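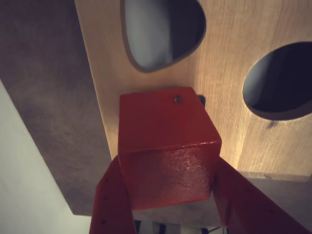 From: Margit Major
To: plorndale-toys list
Date: February 15, 2026
Subject: Re: Shape board – cubes and finish

Hello all,

Replying to Andor's message, with Graça's question from the same thread answered at the end. I've cut out the part about postage.

Andor Tóth wrote:
> I have a light wood shape board that came to us with a bag of blocks
> from two different sets. The board is in good order. The blocks are
> not. The red cube goes in if you turn it one way and sticks if you
> turn it the other. Before I take sandpaper to the opening I would
> like to know whether it is the board or the cube. Also, the red cube
> has a small dark spot on the top near one corner, and the side is a
> bit pitted. Should I fill and repaint it, or leave it alone?
>
> Is it worth asking Vosidis for a new set of blocks, or do they only
> sell them with the board?

Please don't sand the opening yet. Once it is bigger you can't make it smaller again, and a loose cube is no fun for a child who is supposed to be finding the right hole. Measure the cube first, all three ways, with callipers if you have them. Old blocks are often not quite cubes. If one side is larger than the other two, that would account for what you describe, and the board is fine.

Then measure the opening across the front and again across the back. Ours was a little narrower at the back, where the saw had wandered. I only found it after I had spent an evening on the wrong side. A strip of fine paper wrapped round a flat stick took it down in a few minutes. Keep the stick square to the board and go with the grain where you can. On a pale wood like that any scratch across the grain shows up as soon as the light comes from the side.

On the finish, I would leave the spot. A small mark near a corner does no harm. I would only fill it if it has a sharp rim or if bits come away when you run a fingernail over it. The pitting is the same. If it feels smooth to the hand, leave it. Filling and repainting one face means you then have one face that doesn't match the others – and red is the worst colour for that. I tried three reds on a block of ours and every one of them looked orange beside the old one.

If you do have to paint, take the thickness of the paint into account. Two coats on every face can be enough to make a good cube stick.

As to Vosidis, I wrote to them last year and they would only sell the blocks with the board. That may have changed. Kinga Kozma bought a mixed box from Dokgate which had 158 loose blocks in it, and she says 17 of them fitted her board without any work. The rest went to the playgroup for building with, so nothing was wasted, but it is a lot of blocks to store if you only want a few.

Graça asked about cleaning. I use a damp cloth with a drop of washing-up liquid, then a dry cloth straight away. Don't soak the board. For the insides of the openings I use an old toothbrush, as crumbs get pushed in there. Stand it on its edge to dry, away from the radiator.

Andor, if you send me the measurements I'll compare them with ours. My board is out on loan until the end of February, but I have the sizes written down.

Margit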